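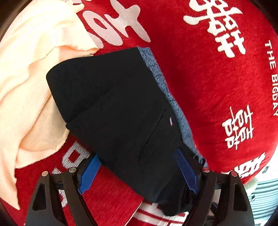

Skenolcombe is a hand-held gripper kit sold by the small firm Laing for recording how people handle clothes, blankets and other soft household things, so that robot arms can later be taught the same chores. It went on sale in May and comes in 2 versions, the Jarkgate and the heavier Fultport. The Jarkgate is priced at $2870 and the Fultport at $2934.

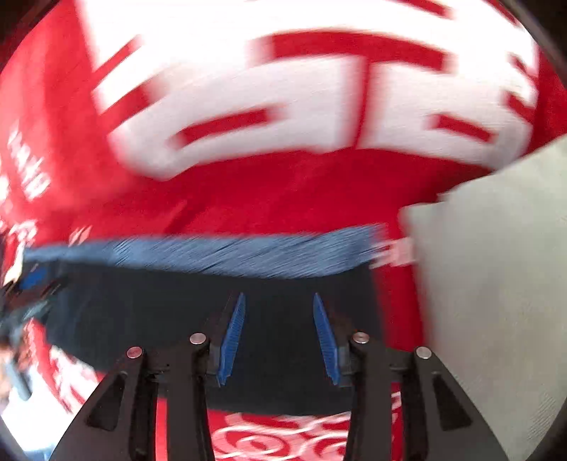 Both come with a carrying case and a spare set of finger pads, and buyers also get 18 months of repairs, a generous term for a tool that spends its days being squeezed. Early owners have been fond of it on the whole, though quite a few (and fairly so) wished for a longer printed manual.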